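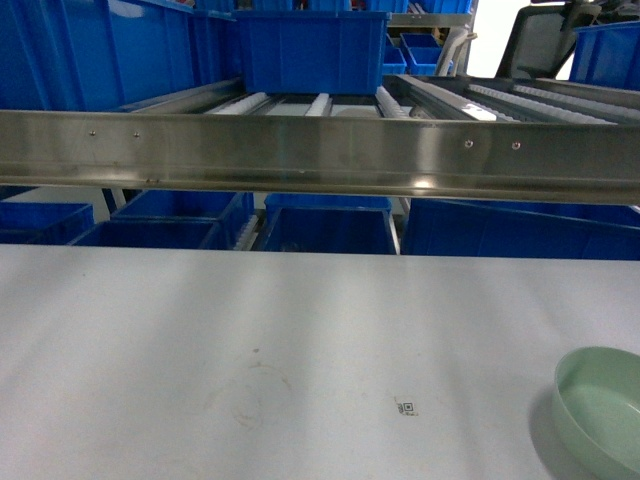
Cestura Head Camera

Posted in May by Ansel Iwasaki
Last updated: Jul 14, 2019
Print this page | E-mail this page

I've been putting off writing this one up, mostly because I liked the old camera and didn't want to admit I'd stopped using it. But we get asked all the time which head camera to put over a picking table, and after six weeks with the Cestura and the Fevwood taking turns on the same mount, I have opinions!

Short version for people in a hurry: if your robot works at a table with storage behind it, get the Cestura. If it mostly looks straight down into a box, the Fevwood does that job for less money and I'd be happy to sell you one. The long version has a lot of complaining about steel in it.

What it is

The Cestura is a small color camera meant to sit at the top of a robot and look forward and down, so you get the table in the lower part of the view and whatever is beyond the table in the upper part. It comes with the lens already fixed in place and focused, a cable with a locking plug, and a tilting bracket that fits the mounting plate we sell here at Bisau as well as most of the ones we don't. There's no depth sensor in it. If you need depth you'll be adding something else, and you should look at the Ostrowski controller further down this page, which has enough inputs to run both.

I should say that this is the second version of the bracket. The first one had a tilt knob that worked itself loose while the arm was moving, and I spent a whole afternoon blaming my calibration for it. The new one locks with a screw. It's slower to adjust and I don't care one bit.

How I tried it

My bench is pretty ordinary. It's a light gray table with a matte top, and past the far edge there's a rack on two levels, with roller tracks and blue plastic bins. The front of the rack has a brushed steel beam running across it, right at the height where a head camera likes to stare. There's a little square black marker on the table that I use as a reference, and the test object I reach for most is a shallow pale green bowl.

I picked that bowl because it's annoying. It's smooth, it's close to the brightness of the table, and it has a soft sheen on the inside that moves when the camera tilts. A bright red mug would have made both cameras look wonderful and told me nothing. If you're testing at home (or in your shop), please use something pale. Your customers will.

Each camera ran on the same robot with the same software, and I swapped them over at the end of each week so that neither of them got all the sunny days. Chun-yin Yau wrote the script that saves a view before every grasp, and she was also the one who insisted I write down the lighting each time, which I grumbled about and then used constantly.

Color and the steel problem

So, the steel. Brushed metal throws back streaks and one fat highlight, and a camera on automatic exposure has to decide what to do about it. The Fevwood decides to panic. When the light comes in from the side it darkens the whole picture to save that highlight, and then the insides of the lower bins go so dark that my bin detector quits on them. You can lock the exposure, of course, but then you're back adjusting it whenever the light changes.

The Cestura lets you tell it which part of the view to care about. I set mine to the table and the lower tier of the rack and told it to ignore the beam. The highlight blows out a bit, and who cares, I'm not picking up the beam. The bins keep their blue, the table stays gray, and the edge of the bowl is still there to be found. That one setting is most of why I switched!

The Fevwood has nicer color in even light, I'll give it that. The blue of the bins looks closer to what my eye sees. The Cestura pushes blue a little hard. If you're sorting by color you'll want to spend some time on the white balance page, and Haiyan Zheng at our support desk has a starting file she'll send you if you write in and ask.

Pale things on a pale table

This is where I expected a tie and didn't get one. With the bowl in the middle of the table, both cameras let the detector find the rim without trouble. Put it down in a near corner and things get harder, with the bowl partly out of view and its own shadow beside it. The Fevwood smears the shadow into the rim just enough that the grasp point drifts outward. On the arm side that means the fingertips land on the lip and push the bowl away instead of closing on it.

With the Cestura the rim stays crisp right into the corners. I still got misses there. Victor Simiyu thinks a good share of them were my gripper pads, and he may be right, so don't take my corner results as gospel.

Stains and specks turned out to matter more than I'd have guessed. A sharper camera sees every ring and crumb on a tabletop, and my first detector settings were perfectly willing to treat a mark on the surface as a small flat object. Raise the minimum size a bit, or clean your table, which I'm told is also an option.

The marker

Small markers are a good test of a lens and I wish more people used them. Mine is tiny compared with the ones you see taped to most calibration boards. The Cestura reads it at every tilt I'd normally use. The Fevwood loses it at the shallow end of the tilt, when the camera is looking more at the rack than at the table. If you calibrate once and never touch the head again, that won't bother you. I move mine a lot, so it bothered me.

Bracket, cable, heat

The bracket I've already talked about. It takes 3 screws, all the same size — thank you, Cestura — and the wrench is in the box. The cable is stiffer than the Fevwood cable and doesn't love tight bends at the neck. Leave yourself a loop. Amos Tillman routed his down the back of the column with a couple of soft ties and it has been fine there, and I copied him.

The housing gets warm. It isn't too warm to hold, but it's warm enough that I wouldn't shut it inside a tight cover. The Fevwood runs cooler.

Grippers I used with it

People ask whether the camera choice changes the gripper choice, and I think it does a little. A head camera that sees rims well makes a slim two-finger gripper much more useful for bowls and cups, since you can trust where the edge is and pinch it. With the Fevwood I kept going back to wide soft fingers because they forgive a sloppy grasp point. With the Cestura I put the slim ones back on, and reaching into the bins got easier because there was less finger to bump against the sides.

Suction I tried very briefly on the bowl and gave up. Curved, shallow, not much flat to sit on. I'm sure somebody has the right cup for it. Tell me which and I'll stock it.

Controller

You can plug the Cestura straight into a computer and it will work. I ran it that way for the first while. The Ostrowski controller is the tidier way to do it, though, because it stamps the camera view and the arm position together, and then you aren't guessing which picture belongs to which move. It has 6 inputs, which sounds like plenty until you start adding wrist cameras.

Setup on the Ostrowski is a bit old-fashioned. There's a menu, then another menu, and the camera setting you want is under the one called Lines. I have asked them to rename it. Save your settings before you unplug anything, as it does not ask.

What I don't like

The manual is thin and the drawing of the bracket in it still shows the old knob. The exposure areas are set by typing in values when you'd really like to drag a box with the mouse. And the lens can't be swapped, so if the view is too narrow for your table you have to raise the head or buy something else. Mine covers the table and both levels of the rack from where I stand the robot, but my table is not your table. Send us your heights before ordering and we'll check it for you.

In the box

Camera with fixed lens
Tilting bracket, version 2
Locking cable
Screws and wrench
Printed quick start sheet

The mounting plate is separate. If you bought a Bisau head column from us, you already have it.

Ordering and returns

We keep the Cestura on the shelf most of the time and the Fevwood always. Both can come back within six weeks if they don't suit, so long as the lens isn't scratched and the bracket is in the bag with it (the bracket is what everyone forgets). If you're stuck between them, ask for the loan kit. It has both cameras on the same style of plate, so you can swap them over your own bench and see how they get on with your own shiny bits of metal.

Questions about fit or settings go to Haiyan. Questions about why I'm so rude about automatic exposure can come to me, and I'll probably answer at length.

Print this page | E-mail this page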